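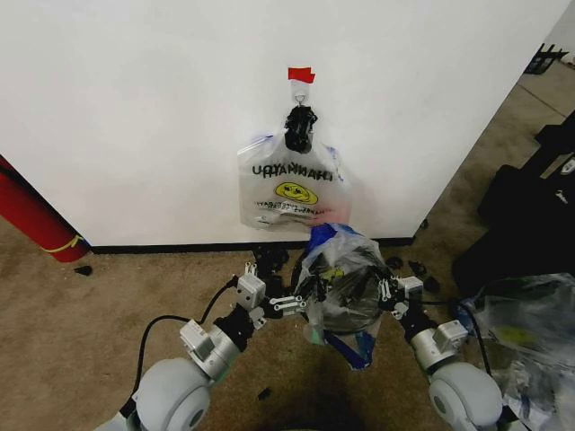 4.2 Open-Day Demonstration

The bag station was one of the tasks shown to visitors during the July open day at the Villberg building. We include it in this section since it was the only task run in front of an audience with no partition between the robot and the public. The setup was kept close to the one used in the laboratory trials in Section 3. A metal hook was fixed to a white wall with a strip of red tape above it, and the two-arm platform worked on plastic bags at the hook and on the carpet in front of it. No markers were attached to the bags.

Visitors entered through the Lozano corridor in groups and stood behind the operator. Each group stayed for one demonstration period of 30 minutes. At the beginning of a period, the operator explained what the robot was going to attempt and pointed out the hook and the tape. The robot then worked until the period ended or until the operator called a stop. Arm motion was logged with Troller, our in-house recording tool, under the same settings as before. The bags were ordinary shopping and packing bags from the Ollusus supply room, and they were used in whatever state of wear they came.

Thin plastic is difficult for this platform for several reasons. A hanging bag changes shape when it is touched, and a clear bag takes on the color of whatever is inside it or behind it. The handles tend to fold into each other and form a knot, so the opening that should go over the hook is often hidden. With both grippers closed on the sides of a bag, as in the view at the head of this section, the robot can hold the load level, but it then has no free hand to open a handle. In the laboratory we handled this by letting one gripper release first. The same rule was kept for the open day.

Figure 7 gives a second view of the station, with both grippers open and several bags gathered at the hook. Crowding of this kind was not part of the laboratory protocol, where the hook was cleared between attempts. We left the bags in place during the public periods to save time. Scraps of black material on the carpet were also left where they were, and they remained in the camera view during planning. 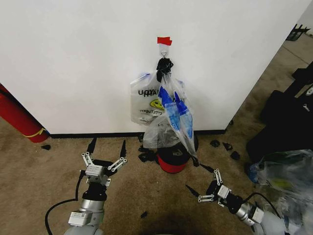 Figure 7. Bag station at the open day, both grippers open, with a red and black container on the floor below the hook.

The Troller log for the day holds 903 motion segments. We removed 2 in which the operator had paused the arms to answer a question, and one further segment that had no end time. The remaining 900 were added to the evaluation set used in Section 5. They are reported there separately from the laboratory segments, as the lighting and the amount of clutter were not controlled.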